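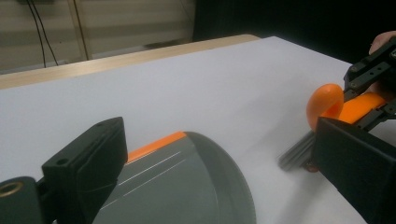

The work table by the blinds, Flesville

Print this page | E-mail this page

Using the Flesville workroom and hand tools: frequently asked questions

Last updated: 17/07/2023

Who can use the workroom?
Any member of the Flesville tool library. Membership is for a year and starts on the day you join. You can bring one guest, but the guest can't sign tools out.

Do I need to book?
Yes, for the tables. You can book up to 21 days ahead at the desk or by phone. A session lasts four hours, including the time you need to clear up. If you only want to pick up or return a tool, just come in.

What should I do before I start?
Check that the table is clear and that there is a clean white covering on it. Wipe off any dust or grit first. If you are using glue, paint or oil, ask at the desk for a second sheet and put it on top of the first. Keep sharp blades off the covering and use a cutting mat.

Can I open the blinds?
Yes. Please close them again when you leave. Don't hook lamps or bags on them, and keep long pieces of timber away from that wall. Two slats were bent in January and we would like to keep the others straight.

Can I plug in my own equipment?
Small items such as a lamp, a glue gun or a charger are fine. Heaters are not. Run the cable along the back of the table where people won't catch it with a foot – there are clips in the top drawer at the desk.

How many tools do you have?
The catalogue has 2,453 entries. Of these, 463 are hand tools that can be used in the workroom or taken home. The rest are garden tools, ladders, power tools and parts. Bits and blades are listed one by one, so the total looks bigger than the shelves do.

Do the handle colours mean anything?
No. Handles come in whatever colour the maker chose, and we don't paint them. Go by the tag number on the storage hook or tray. Members sometimes return a tool to the wrong hook because the one next to it has the same colour handle, so please check the number before you hang anything up.

How should I clean a handle?
Use a damp cloth and a drop of washing-up liquid, then dry it with a clean cloth. This will deal with most marks on plastic and rubber grips. Don't soak the tool or leave it standing in a bucket.
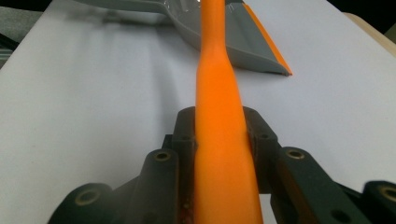 White spirit and strong cleaners can make a soft grip go sticky, so leave paint and varnish marks for us. We won't charge you for a stained handle if the tool still works and the grip is sound. Wooden handles need a dry brush only. We oil them ourselves twice a year.

The handle on my tool is loose. Can I glue it?
Please don't. Put the tool in the repairs tray and write the tag number on a slip. Most loose handles are back on the shelf within a week. If it came loose at home, stop using it and bring it in – you can borrow another one in the meantime.

Can I use Zaltilis vouchers here?
Yes, for membership and for late fees. They can't be used for deposits.

Can I return a tool to another branch?
Hand tools can go back to Mahlangu or Dornov. Power tools and ladders must come back to Flesville. Allow two extra days for a tool returned elsewhere to be marked as back on your account.

What do I do at the end of a session?
Put the tools back, fold the used covering with the dirty side in, and put it in the bin under the sink. Sweep round your table. Tell the desk if anything is broken or missing.

I left something behind. Where will it be?
In the box behind the desk. We keep small things for a month.

This site uses cookies to remember your settings. By continuing to use the site you agree to this. Accept | Find out more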